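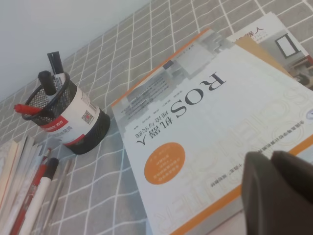 Dormir en casa ajena

La red Kudora aloja a las delegadas de su asamblea en domicilios particulares. He pasado una de estas asambleas en Mandasdale, con maleta y en la habitación de una hija ausente

La carta llegó en febrero y pedía tres datos: si fumo, si tengo miedo de los perros y a qué hora suelo despertarme. No preguntaba por mi revista ni por el motivo de mi visita, que yo había explicado en dos correos bastante largos. Una semana después recibí una hoja con una dirección, un plano dibujado a mano y una frase subrayada: «La llave está con la vecina hasta las seis».

Así empieza, para casi todo el mundo, una asamblea de Kudora. La red reúne a grupos locales de mujeres que recogen dinero para pagar estudios de oficio a chicas que dejaron la escuela demasiado pronto. Soldadura, peluquería, electricidad, cocina, reparación de bicicletas. En este momento mantiene 119 becas, y los grupos que las sostienen se encuentran una vez al año en una ciudad distinta. Las ciudades grandes suelen quedar fuera, pues allí las casas son pequeñas y la costumbre del alojamiento se hace difícil.

Mandasdale tiene río, una estación con dos andenes y una calle principal que sube más de lo que parece en el plano. Llegué a las cinco y cuarto, con tiempo suficiente para la vecina. Me dio la llave y también un plato cubierto con un paño, y me advirtió que la puerta hay que levantarla un poco antes de empujar. Yo la empujé sin levantarla, naturalmente.

Debo decir que escribo en una lengua que aprendí de adulta, y que durante muchos años he sido huésped en un sentido más amplio. Tal vez por eso me interesaba este asunto. Quien vive en otro idioma conoce bien la situación de estar en una cocina ajena y no saber en qué cajón están las cucharas. Una abre el primero, abre el segundo, y cuando por fin pregunta, ya ha visto toda la vida de la casa.

Una costumbre que nació de una cuenta

En los papeles antiguos de la red, que me dejaron leer en una sala encima de la biblioteca, el alojamiento aparece por primera vez en una nota de gastos. El primer encuentro se había hecho en un hotel de Flurkell y la factura había consumido el dinero de cuatro becas. La nota lo dice sin adornos: «Hotel: cuatro alumnas». Al año siguiente las delegadas durmieron en casas. Nadie escribió ningún discurso sobre la hospitalidad, o si lo escribió no se ha conservado.

Desde entonces la norma cabe en una página. La delegada trae sus toallas. La anfitriona ofrece cama y desayuno, pero no cena, para que las delegadas cenen juntas. No se hacen regalos de valor. Si hay un problema, se llama a un número de teléfono que contesta siempre una mujer de otro grupo, nunca del grupo anfitrión. Esta última regla se añadió más tarde y pregunté por su origen a varias personas. Las mayores sonreían y cambiaban de tema.

La distribución de las camas ocupa más trabajo que el orden del día. Hay delegadas que roncan y lo declaran, delegadas que roncan y no lo declaran, casas con escaleras, casas con gatos, casas donde hay que compartir el baño con tres adolescentes. El grupo de Mandasdale lo resolvió con fichas de cartulina sobre una mesa de comedor, azules para las camas y amarillas para las personas. Me enseñaron cómo lo hacían. Se mueve una ficha amarilla y hay que mover cinco. Una de las mujeres me explicó que habían probado con un programa de ordenador y que el programa funcionaba bien, pero que con él no se discutía, y discutiendo se enteraban de las cosas importantes: que tal anfitriona acaba de quedarse viuda y prefiere a alguien callado, que otra prefiere precisamente lo contrario.

Lo que se habla a las once de la noche

La asamblea oficial duró dos días y se celebró en el salón Jacquet, un edificio de ladrillo con buena luz y sillas malas. Asistieron representantes de 21 grupos. Se votaron las cuentas, se votó un aumento de la cuota, se discutió si la red debe pagar también las herramientas de las alumnas o solamente la matrícula. El debate de las herramientas fue largo y, para mí, muy instructivo. Una caja de electricista cuesta más que un trimestre de clases, y algunas chicas terminan el curso y no pueden empezar a trabajar por falta de un taladro.

La votación se aplazó. Las posiciones eran dos y estaban muy firmes a las seis de la tarde. A la mañana siguiente, antes del café, ya había una tercera: un fondo de herramientas prestadas, que la alumna devuelve cuando puede comprarse las suyas. Quise saber de dónde venía la idea y tardé bastante en reconstruirlo. Venía de un pasillo. Dos delegadas que habían votado en sentidos opuestos dormían en la misma casa, una en el cuarto de invitados y la otra en un sofá cama, y se encontraron por la noche buscando un vaso de agua. Hablaron hasta la una, en voz baja para no despertar a la familia.

No quiero hacer de esto una teoría. Seguramente en los hoteles también se habla por los pasillos. Pero en un hotel cada una tiene su vaso de agua en su habitación.

En mi casa de aquellos días (ya la llamo así) la anfitriona era una profesora de física jubilada que no pertenece a Kudora. Esto me sorprendió. De las catorce casas que abrieron la puerta, varias eran de personas que nunca habían ido a una reunión. Ella lo hacía, me dijo, por la compañía y porque le gusta preparar desayunos, y sus hijas ya no desayunan. La habitación era de la menor. Tenía en la pared un mapa de las lenguas de Europa y una lista de verbos alemanes irregulares, incompleta. Me dormí repasando los que faltaban.

Las incomodidades

Sería injusto contar solamente lo agradable. El sistema cansa. Una delegada que venía de lejos, con catorce horas de viaje en el cuerpo, me confesó que habría cambiado toda la hospitalidad de Mandasdale por una puerta con pestillo y silencio. Hay que conversar cuando no se tienen ganas. Hay que comer lo que hay. El primer día yo comí un embutido que no me gusta, dije que estaba muy bueno, y el segundo día me lo sirvieron en cantidad doble. Es culpa mía y lo cuento como advertencia.

También las anfitrionas se cansan, y de esto se habla menos. Limpiar a fondo, cambiar los horarios, esconder los papeles del banco, pedir al marido que no salga al pasillo en camiseta. Una mujer joven, con dos niños pequeños, me dijo que había ofrecido su casa sin pensarlo mucho y que la semana anterior había llorado delante de la lavadora. Luego todo fue bien. Su delegada resultó ser una antigua cocinera de escuela que jugó a las cartas con los niños y les enseñó a perder, cosa que la madre llevaba meses intentando.

Hay además una cuestión más seria. Las socias envejecen, y las casas con cuarto libre pertenecen en general a personas mayores. Las jóvenes comparten piso o viven en cincuenta metros. El grupo de Flurkell, que tiene muchas afiliadas de menos de treinta años, ha declarado que no puede recibir la asamblea en las condiciones actuales. Ofrece a cambio una residencia de estudiantes en agosto, vacía y barata. La propuesta se leyó el segundo día, después de comer, y produjo un silencio que yo no sabría interpretar del todo. Una delegada veterana preguntó si la residencia tenía cocina común. La tiene. Otra preguntó cuántas personas por planta. Se tomó nota.

Hablé después con las de Flurkell, que fumaban en la escalera de fuera. Estaban un poco molestas. Ellas, decían, no están en contra de la costumbre; lo que no tienen es la habitación. Una había dormido esos días en casa de un matrimonio que conserva todos los relojes de un abuelo relojero, y los relojes dan la hora cada uno a su manera. Lo contaba con horror y enseguida preguntó si podría volver a la misma casa en Navidad, de visita.

El libro de la entrada

Existe un objeto que viaja con la asamblea. Es un cuaderno grueso, de tapas verdes, que pasa de una ciudad anfitriona a la siguiente y donde cada casa puede escribir algo. No hay obligación. Pasé una tarde con él y copié algunas entradas, con permiso. «Muy ordenada. Nos dejó la receta del arroz.» «Hablamos poco porque no teníamos lengua común, pero vimos juntas la televisión.» «Rompió una taza y al mes siguiente mandó seis.» «Que vuelva.» Hay una que dice solamente: «La cama era corta, lo sentimos».

Mi anfitriona no había escrito todavía cuando me marché. El último desayuno fue a las siete, con la radio puesta, y hablamos de la puerta, que habría que cepillar por abajo antes del invierno. Me preparó un bocadillo para el tren. Yo había dejado las sábanas dobladas sobre la silla, como indica la hoja, y en la lista de la pared, a lápiz y con letra pequeña, los tres verbos que faltaban.

La red decidirá en primavera, por correo, dónde se reúne la próxima vez. De momento hay dos candidaturas y la de Flurkell sigue sobre la mesa, con su plano de la residencia y el precio por noche. El fondo de herramientas empezará antes, con lo que cada grupo pueda donar. La profesora de física me ha escrito que ella no sabe nada de becas, pero que en el garaje tiene un taladro casi nuevo y quiere saber a quién se lo entrega.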